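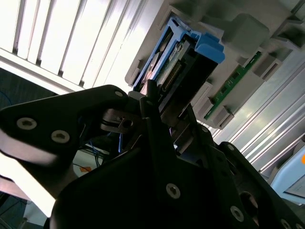
Cahier d'atelier, mai – remplacement des disques par le bras, poste Kitetti

Repris ce matin à 8 h 40 avec Parvaneh. On reste sur les caddies bleus, un seul châssis, pas de changement de gabarit avant la fin de la série. Kourosh voudrait qu'on passe au deuxième modèle de baie la semaine prochaine. Je ne suis pas d'accord et je le note.

Approche par le dessous
Le doigt vient en appui contre le bas du caddie, la pointe dans l'ouverture du logement. Sur le papier c'est simple. En pratique je n'ai aucune mesure de l'effort à cet endroit, et il y a une carte avec ses connecteurs juste derrière le cadre bleu. Un technicien sent quand ça force et il s'arrête. Le bras, lui, s'arrête au seuil qu'on lui a donné, et ce seuil, c'est moi qui l'ai choisi un peu au jugé. À reprendre avec un vrai capteur avant d'aller plus loin.

Le loquet : toujours pas de méthode qui me plaise. Parvaneh propose de l'ouvrir à la main et de laisser le reste à la machine. Dans ce cas il faut quelqu'un debout devant la baie, et je ne vois plus bien ce qu'on a gagné.

Les chiffres de Skutero
La présentation parle de 593 remplacements sans intervention. J'ai demandé ce que veut dire « intervention ». Réponse de Kourosh : un arrêt d'urgence. Donc un opérateur qui redresse un caddie mal présenté et relance le cycle, ça ne compte pas. Chez nous ça compterait, et ce serait même la ligne la plus intéressante du tableau. Je tiens ma propre feuille : 146 cycles à ce jour, avec une colonne « main humaine » que chacun remplit, même pour deux secondes.

Côté équipe
Discussion à la pause avec l'équipe de nuit. Ils ne craignent pas tellement de perdre le poste, ils craignent ce qu'il en restera : surveiller, acquitter, aller chercher ce qui est tombé. Le remplacement de disque, c'est aussi le moment où l'on voit un câble mal rangé ou un ventilateur qui fait un bruit bizarre. Ça n'apparaît dans aucune fiche de tâche, donc Bakhtiari ne l'a pas chiffré. J'ai demandé que la ronde visuelle soit maintenue et payée comme telle. Pas de réponse pour l'instant.

Autre point – la formation. On a prévu 3 heures par personne pour apprendre à relancer le bras, et rien pour entretenir le geste manuel. Dans un an, qui saura sortir un caddie coincé sans casser la carte ?

À faire
– seuil d'effort : refaire l'essai sur caddie vide, disque retiré
– contrôler le serrage des vis de la pince en fin de série
– redemander à Skutero le journal brut, pas le résumé
– Parvaneh : temps réel d'un remplacement à la main, trajet compris
– voir avec Aller si les 2 baies du fond restent en manuel

Arrêt à 16 h 15. Je ne signe pas la fiche de validation dans cet état.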